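The first time I played Flamen I got as far as the second bell tower, fell off it, lost a save and put the box back on the shelf for the better part of ten years. I was fourteen. I had a computer that wheezed if you opened a menu too quickly, and a cousin's copy of a game that came on 4 discs with a manual thick enough to stop a door. I loved it and I was hopeless at it, and I've been telling people about it ever since.

So when a remake was announced last June, I did the thing I always tell other people not to do. I pre-ordered it that evening. Then I sat up until two in the morning reading old forum threads by people who had mapped every crypt by hand, and I felt very happy and very old.

If you never came across the original, the short version goes like this. You play a junior priest in a city called Barredo, which is sinking into its own marsh. The old gods live in the bells. Each bell you ring wakes something up, and you can't know beforehand whether it'll be pleased to see you. It was a role-playing game with hardly any fighting in it, which was an odd thing to sell at the time, and Bidska, the studio behind it, didn't sell many. They made one expansion, a football management game (I've played it, please don't) and then they were gone.

The rights went on a bit of a wander after that. A budget publisher had them and did nothing. A mobile company had them and did something worse, with gems. Then Numis picked them up, a small outfit best known for a pair of railway puzzle games I like very much, and said they wanted to rebuild Flamen from the ground up. Same city, same bells, new everything else.

I've now finished it twice, and I have opinions!

Let's start with the city, because Barredo is the reason to be there. In the original it was a set of flat painted backdrops with your little priest sliding about in front of them, and I worried that a proper walkable version would feel like any other fantasy town with a market in it. It doesn't. The streets are narrow and they tilt. You come round a corner and the road simply goes down into brown water, with the tops of the doorways poking out, and somebody has strung a washing line between two of them. The tide moves in real time, so the route you took to the fish hall in the morning may be gone by the afternoon, and I spent one whole evening stuck on a roof with a candle seller, waiting for the sea to go out again. He had 114 lines of dialogue. I know this because there's an achievement for hearing them all.

The bells are wonderful. I played with headphones on and you should too. Each one has its own voice, and you learn to tell them apart across the rooftops, so that by the middle of the game you're finding your way home by ear. There's a moment with the cracked bell at the tannery that I won't spoil, except to say I took the headphones off and went to make a cup of tea with all the lights on. 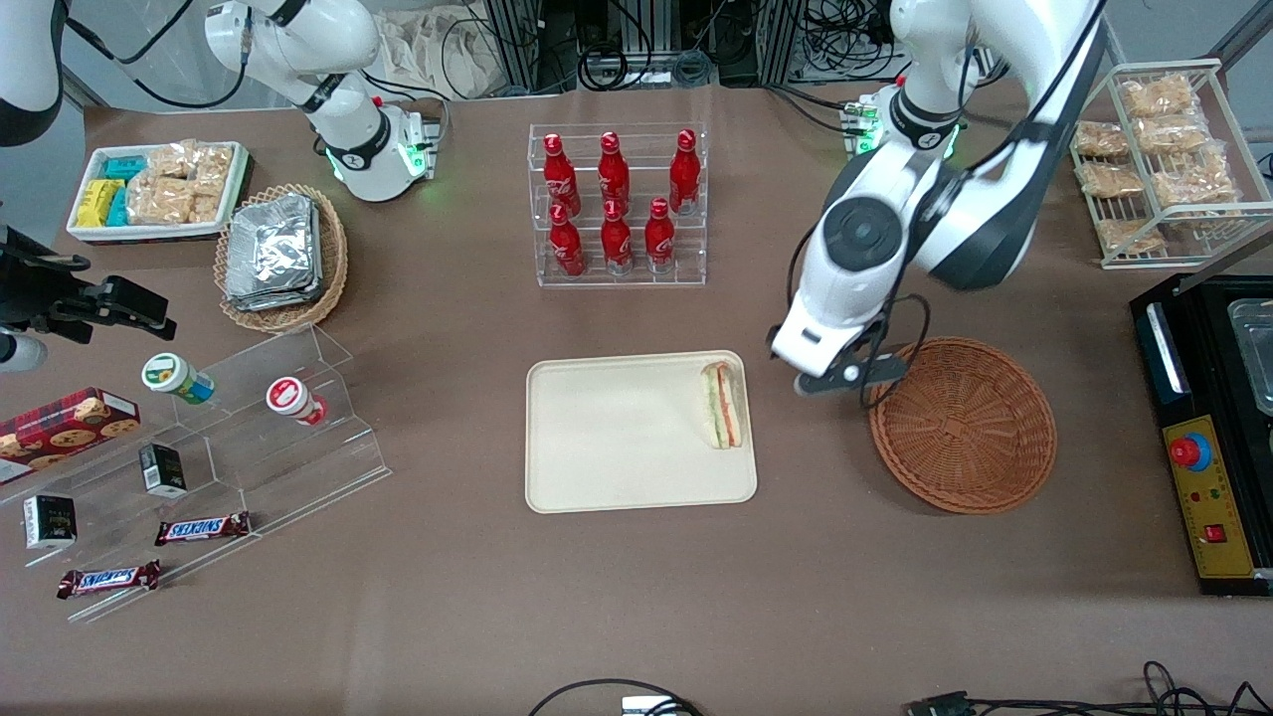

FEATURES

Now for the grumbling. The original had a faith system that I don't think anyone ever fully understood, me included. You had a hidden number, it went up and down, and the gods treated you accordingly. Numis have dragged that number out into the open and stuck it at the top of the screen. It runs from nothing to 500, and every choice tells you what it'll cost before you make it.

I can see why they did it. I also think it's a mistake. Half the fun of the old game was the dread – you'd tell a small lie to the ferryman, nothing would happen, and three hours later a statue would turn its back on you. In the remake I told the same lie, watched the number drop by a few points, shrugged and went to light a candle to top it up again. It felt like putting money in a parking meter. You can switch the display off, but the option is buried in the accessibility menu and the game sulks a little, popping up a reminder each time you load. Switch it off anyway. My second run was far better for it.

The other thing is the journal. The old one was a blank page and you typed your own notes into it (mine mostly said things like "WHERE IS THE GOAT"). The new one fills itself in, beautifully, with little ink drawings, and after a while I noticed I'd stopped listening to people properly. Why bother when it's all going to be written down for you? I ended up keeping a paper notebook next to the keyboard, and I'd forgotten how much I enjoy that. There's a page in it with a wax seal drawn four different ways and a shopping list down the side.

A quick word on performance, as my inbox is full of it. My machine is middling and a few years old, and it ran well enough on medium settings, apart from the flooded market, where everything turned to treacle whenever the rain started. The patch that came out a fortnight after launch helped a lot. It also fixed the bug where your priest's hat went missing for the rest of the game, and I was a bit sad to see that one go.

Then there's the ending. The original had one that was widely loathed, mainly by people who'd spent weeks getting there and were rewarded with a paragraph of text and a picture of a heron. Numis have kept the heron. They've also added a whole new final chapter out in the marsh, four or five hours of it, and it's the best thing in the game. It's slow and quiet, and it sends you back to all the people you've been rude to. I'd upset most of Barredo by then, so it took me a while.

Should you play it if you've no memories of the first one? I think so, provided you can put up with a slow start. The opening hour is mostly stairs. You carry things up them for an older priest who doesn't like you, and there's a tutorial about wicks that goes on far too long. Stick with it until you get the key to the north gate. If you ring that first bell and feel nothing at all, fair enough, go and play something with a sword in it.

As for me, my save file says I still have 401 faith and one bell left to ring. It's in the second tower. I've climbed it twice this week and fallen off both times.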